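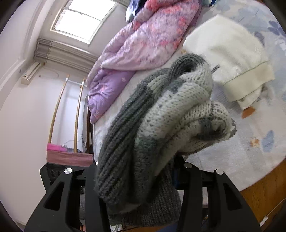
Akua Sulemana

Cadwood League Manager, support queue
Opened: 16 January 2026
Status: Resolved, one item carried over
Component: pitch count import, pitcher eligibility
Reported by: Dela Quansah, league scorer

Summary
Pitcher eligibility report shows players as available when they should be on required rest. Affects games scored in the tablet app and synced after the game. Games typed in by hand from paper scoresheets are correct.

Initial report (Dela)
"Two of our pitchers came up green on the eligibility page the morning after they threw. One of them went over the limit for next-day use by a good margin. The coach caught it from his own notebook. I checked the box score and the pitch total is right there, so the app has the number and is ignoring it."

Environment
League server on current release. Tablets on the Drustari scoring app, sync over venue wifi or phone hotspot. Rest rules entered by the league under Settings > Pitching > Rest table. Division: 14 and under.

Entry 1
Pulled the box scores for both games. Pitch totals match the play-by-play. Pulled the eligibility rows for the same pitchers. Both rows exist, both have pitches = 0 and last_outing = blank. So the import creates the row and fails to fill it. Not a rest table problem. Asked Dela to leave the rest table alone until this is closed.

Entry 2
Asked for the sync log from one tablet. Kwesi Agbeko sent it from the Diltach field tablet. Upload completes, server returns OK, no retry. The payload has the pitch totals under the player's roster ID. Eligibility import looks up by league ID. When the two differ, the lookup returns nothing and the importer writes a default row. It should raise an error and does not.

Checked how many players have mismatched IDs. Result: 14. All were added to their rosters after the preseason export, through the late registration form.

Entry 3
Reproduced on the test league. Steps:
Add player through late registration.
Assign to roster without re-exporting.
Score one inning on a tablet with that player pitching.
Sync.
Open eligibility report. Player shows green, 0 pitches.
Repeated with a player from the original export. Player shows red with the correct return date. Confirmed.

Entry 4
Dela asked whether clearing the tablet cache would fix it. It does not. The tablet is sending what it was given. Tried it on the test league anyway and got the same result. Also tried removing the player and adding him back. This makes a second roster ID and splits his season totals across two lines. Do not do this. Esi Akpalu had already done it for one player on the Giáp roster, so I merged those two lines by hand and checked his innings against her paper sheet.

Entry 5
Workaround sent to all scorers:
Open Players > Identity check.
Sort by Source. Anything marked LATE needs attention.
Press Match, confirm name and birth date, save.
Go to the game and press Rebuild pitching.
Rebuild has to be run per game. It takes longer on games with a lot of substitutions. Leave the page open.
Until the rebuild is done, use the paper pitch log for eligibility decisions.

Entry 6
Kwesi reports rebuild stops partway on one game with the message "row limit 800". That game went to extra innings and was scored with every foul ball as a separate event, plus edits. The limit counts edits as well as pitches. Raised it on the server for this league only. Rebuild finished on the next try. Pitch totals agree with the box score for all pitchers in that game.

Entry 7
Patch applied. Importer now checks roster ID, then league ID, and stops with a visible error if neither is found. No default row is written. Reran the test league case: late player shows red, correct return date. Reran with a deliberately broken ID: error shown, sync held, nothing overwritten.

Entry 8
Dela confirms the 2 pitchers from the original report now show the right status. Akua Agbeko checked the remaining late registrations against her paper logs. One difference, a relief outing credited to the wrong brother (same last name, same team). Scoring error, corrected in the play-by-play, rebuild run.

Carried over
Doubleheaders. If both games sync in the wrong order, last_outing takes the time of the first game. The return date is not affected under this league's table, which works by calendar day. It would be wrong for a league that counts hours. Separate ticket to be opened, target April release.

Closing note
Scorers on older tablet builds will not see the new error text, only "sync held". Update the app or call the support line with the game number.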